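We use cookies to keep you signed in and to measure traffic. Accept all | Manage settings

Plating and clearing with arms – where is it really at?
37 replies | 3 shares

brorncombe_ops
I run the prep side for a canteen and two coffee counters. Management came back from a trade day in August convinced that an arm can take over plating pastries and clearing plates. I have a quote in hand for a single-arm cell. Before I answer them I would like figures from people who have run one of these for more than an afternoon. Items are croissants, rolls, slices of loaf cake. Flat plates, no bowls.

Yakubu Akpan
Depends on what you mean by take over. Moving a rigid part of known shape from a fixture to a tray has been solved for decades. A croissant is a different class of object. It varies in length and height, it crushes at low force, and the outer layers come off on the fingers. We logged 100 picks from a flat tray with a stock parallel gripper and position control only. 37 were damaged badly enough that you wouldn't sell them. Force limiting improved that a lot but slowed the cycle.

tosh_fitter
37 seems high. What finger material?

Yakubu Akpan
Bare metal for that run. I know. The point of the run was to get a baseline before we changed anything. Silicone pads brought it down, and then the pads picked up butter and we started dropping things. You end up with a cleaning interval nobody quoted for.

Fathima Dissanayake
I'd disagree with the framing. Everyone tests the pastry and ignores the plate. A shallow plate with a low rim on a flat surface is the harder pick of the two. There's very little clearance under the rim for a finger, and if you come in from above you have to pinch the rim, so the load is off center and the plate tips. Whatever is on it slides.

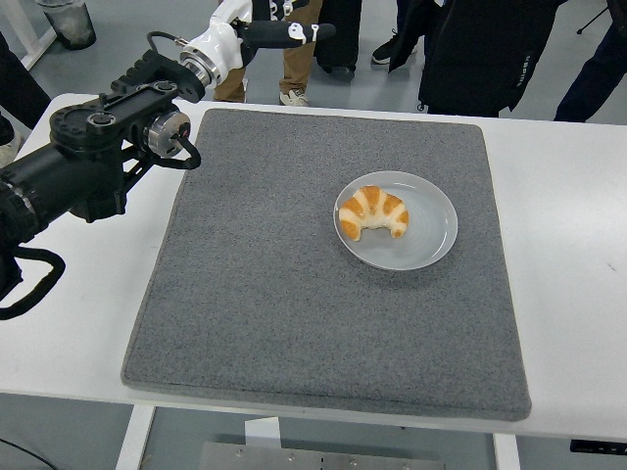 So either you drag the plate to a table edge and grip it there, or you put something compliant under it so a fingertip can press down and get below the rim. Felt works for this. It also stops the plate skating when you make contact off target. It's no use in a canteen, though, for obvious hygiene reasons.

brorncombe_ops
Would suction do it? The quote lists a cup as an option.

Fathima Dissanayake
On a clean, empty, smooth plate, yes. On one with crumbs, no. Clearing means crumbs.

kanda_line2
Going to push back on the general gloom here. We have had a two-arm setup at our site since spring doing tray loading, and it does its shift. Different makes of arm, different grippers, one holds and one places. Nobody expects it to be as quick as a person. It runs when there isn't a person, and for us that was the whole case.

tosh_fitter
What's the product?

kanda_line2
Bread rolls in paper cups.

Yakubu Akpan
Then it is gripping the paper cup. That is a known shape with a stiff wall. I don't doubt your uptime but it doesn't tell the OP anything about bare croissants.

kanda_line2
Fair, though the OP could also use paper cups. Changing the product presentation is cheaper than changing the gripper.

tosh_fitter
Agree with that. Also check the table. We had ours on a height-adjustable desk and lost a week to calibration drift before someone noticed people kept nudging the height. Bolt it down or lock out the buttons.

Nirnolmont
Add supervision to the sums. Our cell needed someone to step in about 3 times an hour on mixed items. At that rate you haven't freed anyone, they just stand nearby. Over 215 hours of trial we never got a full hour on mixed pastry without a stop. Single item type was fine.

kanda_line2
Mixed items is a vision problem and newer models are better at it than what you'd have had.

Nirnolmont
Most of our stops were slips and stuck pastries. The camera had the right item and the right pose. I can post the stop log if anyone wants it.

Fathima Dissanayake
Please do, with finger type if you recorded it.

brorncombe_ops
Useful, thanks. I'm going to ask the vendor for a trial with our own croissants on our own plates, one item type, and a written stop count. If they will only demo with paper cups I'll know what I'm being sold. Clearing is off the list for now.

Yakubu Akpan
Ask for the count from the last hour of the trial as well as the first. Pads are clean in the first hour.

Share this thread (3) | Replies (37) | Load older replies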